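Hashini Roy
21/02/2018

1/ A thread on the Dimholm council by-election, now that the result is in and both parties have put their own version out. Long one, so mute me if you've had enough of it.

2/ The short version: the Abeysekara group held the seat. Their majority was 200, down from a comfortable four figures last time. Turnout was poor even for a by-election in the wet end of the year.

3/ The leader of the group didn't come to Dimholm once. He spent the whole campaign in the hill wards, where there was no vote on at all. Local members were told he was "building for April", when the full council is up.

4/ I asked three of his people what that meant and got three answers. One said the seat was safe and his time was better spent elsewhere. One said he'd been advised that he was unpopular in the town. The third changed the subject to bins.

5/ My own view is that the second answer is the right one. His face wasn't on the leaflets. His name was on the back, in the small print, where the law says it has to be. The candidate was sold as a local woman who happened to belong to a party.

6/ It's a fair tactic and plenty of parties have used it. The trouble comes in April, when he can't be left off anything. He'll be at the top of every list and in every debate. 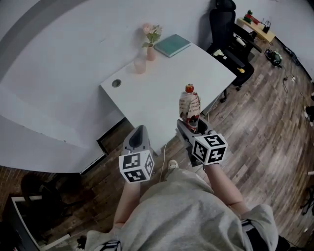
7/ Now the opposition. They had the better issue by a long way, which was the Skistex site. The works shut, the town lost the jobs, and the council still hasn't said what the land is for. People brought it up on nearly every doorstep I went to.

8/ And they hardly used it. The first leaflet was about parking. The second was about parking and had a small box on Skistex at the bottom. I've kept both.

9/ The reason, as far as I can tell, is that they're split. Half of them want housing on the site and half want it kept for industry. Rather than have the row before polling day they said nothing, and the voters noticed.

10/ Their candidate was good. He knew the ward, turned up to both hustings and answered what he was asked. I'd expect him to stand again. If he'd been allowed a clear line on the site I think he would have won.

11/ The independent took votes from both sides. Her Kivex bridge petition got her a hearing in the streets by the river, and those are streets where the opposition normally piles up its lead. She lost her deposit of goodwill with the traders over the closure dates, but the residents stuck with her.

12/ Some people are saying she cost the opposition the seat. I don't buy that. I spoke to a fair few of her voters and many of them hadn't voted for anyone in years. You can't lose votes you never had.

13/ Postal votes. The ruling group was well ahead on these, as it always is in Dimholm. They start knocking for postals months before anyone else has printed a poster. On the day itself it was much closer — one box near the school went against them for the first time I can remember.

14/ There was a recount of one bundle, around 100 papers, after an agent thought some had been put in the wrong pile. Two had. It made no difference and everyone was polite about it.

15/ So did staying away work for the leader? He kept the seat, so his office will say yes. But a majority that has shrunk this much isn't a show of strength, and the people who did the work in the rain know he wasn't with them.

16/ Two members of his own group told me they want him to set out a plan for the Skistex land before the April campaign starts. Neither would be named. Both said they'd raise it at the next group meeting, which is closed to the press.

17/ As for the opposition, they need to settle housing or industry in the next few weeks and then stick to it. Either is a position you can defend at a front door. Parking won't carry them through a full council election.

18/ Things I don't know yet: whether the independent will stand again in April, whether she'll bring others with her in the river wards, and whether the small parties will bother with the hill seats. If you've heard anything, my messages are open.

19/ Correction to post 2. I said the wet end of the year, and a reader points out that the last by-election here was also in winter and turnout was higher. Fair point. It was poor by any measure.

20/ Full ward figures go up on the council website once the returning officer has signed them off. I'll add the link under this post when they do.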